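Cirance Home Helper: Your Questions

Updated 2/9/22

Hi, I'm Farhad Bakhtiari, and I look after customers for the Cirance rental plan. I answer most of the email myself, so these are the things people really do ask me (some of them daily!).

What does it do all day?

Small tidying, mostly. Shoes, toys, mail, the stuff that migrates across a house when you've got kids or, in my case, a husband. You pick the jobs from a list in the app and it works through them in order. Cooking isn't on the list, and neither are stairs.

Do I have to rearrange my furniture?

Probably less than you think. Walk the route with me on the setup call and we'll talk about tight corners. I do ask people to leave a clear patch of floor in front of any shelf they want tidied, and to roll up small rugs that slide.

Can it handle soft things, like slippers?

Yes, and I'm a bit proud of this one. Slippers were our most requested job last December, so Ehsan Mousavi on our training team spent weeks on nothing else. Open toes, closed toes, big chunky slides, all of it.
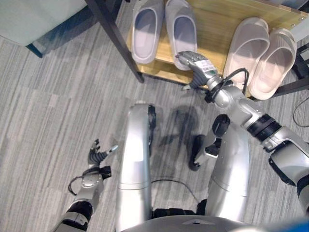
It's slow, I'll warn you. If you're standing there watching, you will want to reach in and do it yourself. Start the shoe job when you're heading out and let it take its time. Low shelves are fine, but a deep cubby with a door is still hit or miss, so tell me if that's what you've got and I'll be straight with you about whether to bother.

What does it cost?

The plan is $600 a month, plus a $300 deposit you get back when you return it in decent shape. Scuffs are fine. We expect scuffs.

How heavy is it?

It's 107 pounds in the crate. Our driver brings it inside and unpacks it, so please don't try to wrestle it up the porch on your own.

What if I hate it?

Send it back in the first 17 days and you pay for the days you had it. No long form, just an email to me.

Does it work with my Ceritz lights?

Not yet. The Flanarau app hooks up fine, and Ceritz is next on the list, but I don't have a date and I'm not going to make one up.

Who do I call if it stops in the middle of a job?

Press pause in the app first and give it a minute. If it's still stuck, use the Help button and one of us will call you back, usually me or Ehsan.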